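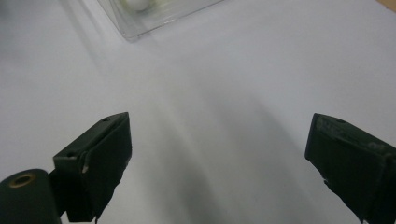 Svyatoslav Savchuk says he can find a shuttlecock in our store room with the lights off, and that he could not say the same of any other club he has played for. We have put his remark first on this page because most people who ask about Falledel want to know how we look after the equipment.

About us

Falledel is a badminton school and equipment library in Dresville. We teach beginners and returning players, and we lend rackets, nets and shuttlecocks to schools and youth groups that don't have their own. The two halves of the work share one building on Stelmakh Street. The courts are at the front, and the sorting room and store are behind them.

We started as an evening class with 4 rackets and a borrowed net. The library came later, when two local schools asked if they could use our equipment on the days we were closed. We now keep 250 rackets and lend out 4000 shuttlecocks in a school year. Most are plastic. Feather ones are kept for the advanced group and don't go out on loan.

How the equipment is kept

Everything that comes back goes to the white table in the sorting room before it goes anywhere else. Shuttlecocks are checked one at a time. We look at the skirt for broken ribs, then at the place where the skirt meets the base, and we turn the base to see that it sits straight. A skirt that has been squashed in a bag can often be eased back into shape by hand. One with a split rib goes to the practice box, where it is still good enough for serving drills.

We use clear plastic bins with a handle opening at each end. Before that we had cardboard boxes with labels, and the labels were usually wrong by the second week of term. With clear bins you can read the contents from across the room - yellow skirts in one, white in another - and a bin that is nearly empty gets noticed.

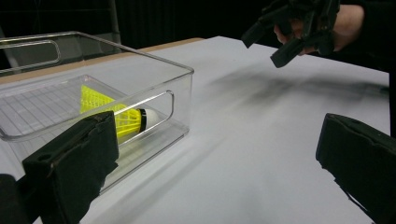 Yellow shuttlecock in a clear bin, sorting table, Dresville.

Yellow skirts are what we give to most school groups. They show up well against the pale walls of a gym, and children find them easier to follow. White ones go to groups that play in halls with dark curtains or painted brick.

Bins go on the shelves by borrower, with the next collection at the front. Rackets hang on the opposite wall in order of length, with the junior sizes at the bottom so that younger players can reach them. Nets are rolled, tied in two places and kept flat. Please don't fold them when you bring them back.

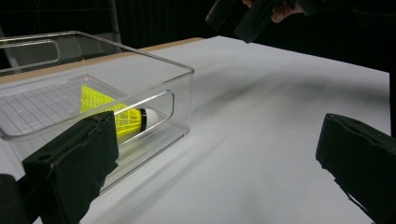

Loans run for 5 weeks and can be renewed once if no other group is waiting. Bring shuttlecocks back loose in the bin, not pushed inside one another, and keep the damaged ones in with the rest. We would like to see them. The records for each loan are kept in Aturex, our booking system, and your group leader can log in to check what you have out and when it is due.

Classes

Beginner classes run on weekday evenings from September to March. You don't need a racket for the first month. Wear indoor shoes with pale soles and bring water. Returning players are welcome at the open session, where courts are shared and games are short.

Visiting

The sorting room is open to borrowers during collection hours, and you are welcome to look through the bins before you choose. Parking is on the street - the yard behind the building is for deliveries. If you are collecting for a large group, bring a second person to help carry.

Page last updated 26 September 2021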